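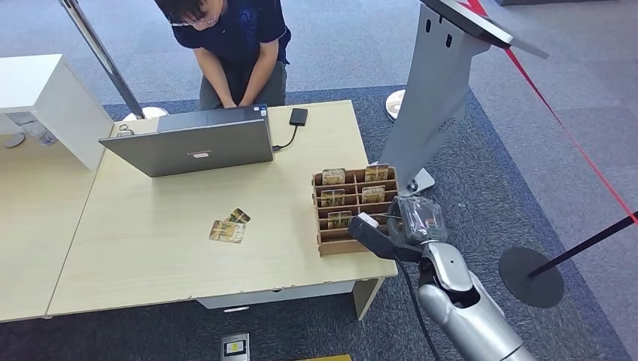

Power play entries: is the drop pass costing us more than it gains?

Posted in: Systems and Tactics

bluelinelag
I went back through our first unit's zone entries since the coaching change. Sarnness is still running the single drop pass on nearly every breakout. The puck carrier gets to his own blue line, leaves it for the trailing forward, and the other three stand flat-footed at the far line waiting. Teams that pressure the trailer early are getting clears without even setting up.

My count for the last stretch is 33 entry attempts off the drop. I marked an entry as controlled only if we kept the puck for 5 seconds after crossing the line. By that standard the drop is doing worse than the plain carry we used last season. I don't have a full season logged, so take it for what it is.

My suggestion is to go back to the carry with a wide option on the weak side and keep the drop for when the penalty killers are already backing up.

slotcoverage
The 5 second rule is doing a lot of work there. If we enter clean, get a shot off the rush, and the goalie freezes it, you've logged that as a failed entry. It's an offensive zone faceoff with our unit still on the ice. I would call that a success.

bluelinelag
Fair. I logged a shot before the 5 seconds as controlled. I should have said so in the first post. A frozen puck off a dump-in was logged as uncontrolled.

slotcoverage
OK, then I have less of a problem with it. I still don't think you can compare it to last season. The left side defenseman who carried most of those pucks was traded to Ramalho in the summer, and he was the best skater on the unit. Of course the carry looked better.

penaltybox_door
Agree with slotcoverage on the personnel. The drop is in there to hide the fact that we don't have a defenseman who can beat the first forechecker with speed. Take it away and you get the right side guy carrying into two sticks at the red line.

My complaint is with the spacing. Watch the trailer's starting point. Against Dillalgate he was picking up the puck behind our own hash marks, with no speed, because the carrier dropped it too early. The drop should happen between our blue line and the red line, after the first killer has committed. If the killer hasn't turned his hips, you haven't gained anything by leaving the puck behind you.

thirdpairtruther
The whole league runs it. The staff has more video than anybody here and they haven't moved off it.

bluelinelag
That the whole league runs it is the reason the killers have caught up. Dillalgate sent one forward straight past the carrier to the trailer every time. They gave up the middle lane and we never took it.

thirdpairtruther
"Every time" is a stretch. I remember at least two where the carrier kept it, and one of those led to the post.

bluelinelag
I have him keeping it 3 times all night. One was the post. So the carrier has the option, he just rarely uses it.

goaliestick33
Coming at this from the other side. I coach a youth team and run the penalty kill there, and the read is simple for us. If the carrier looks back before the blue line, the first forward skips him and goes to the trailer. If he doesn't look back, we angle him to the boards. Our biggest problem is a team that has two trailers, one in each lane, because my first forward has to pick. I'd like to see Sarnness try a double drop before throwing the idea out.

penaltybox_door
Double drop leaves only two at the far line. If the second trailer can't pass on his backhand you've given up the stretch option for nothing. Nulimgate uses it, but their second trailer is a center who plays his off side.

goaliestick33
Right, and ours would be a left shot on the left wall. You could swap him with the bumper for the breakout and have them trade back once they set up. It costs a couple of seconds.

slotcoverage
A couple of seconds on every entry is not free. I'd rather fix the timing of the single drop like penaltybox_door says, and have the carrier keep it whenever the forward jumps past him. No new routes, no swapping.

One more item that hasn't come up: faceoffs. We start a lot of these from our own end because we lose the opening draw. If we win the draw, the entry doesn't matter on that sequence.

thirdpairtruther
Finally something I can agree with. The second line center should be taking the draws on the right side.

bluelinelag
Different thread, but yes, on the right side only. He gets tied up on the left.

I'll log the next set with two more columns: where the drop happens, and whether the first killer goes to the carrier or the trailer. If the late drops come out clearly better, then penaltybox_door has it and the fix is timing. I still expect the carry to win when the killer skips the carrier.

penaltybox_door
Add a column for line changes. We had a few against Dillalgate where the second unit was coming on during the breakout and the trailer was a guy just over the boards. Those shouldn't be mixed in with the rest.

bluelinelag
Good catch. I'll tag those and keep them separate. The first 33 will need another pass to pull them out, so the totals in my first post may change.

thirdpairtruther
Post the sheet when you do. I want to check the ones where he kept it.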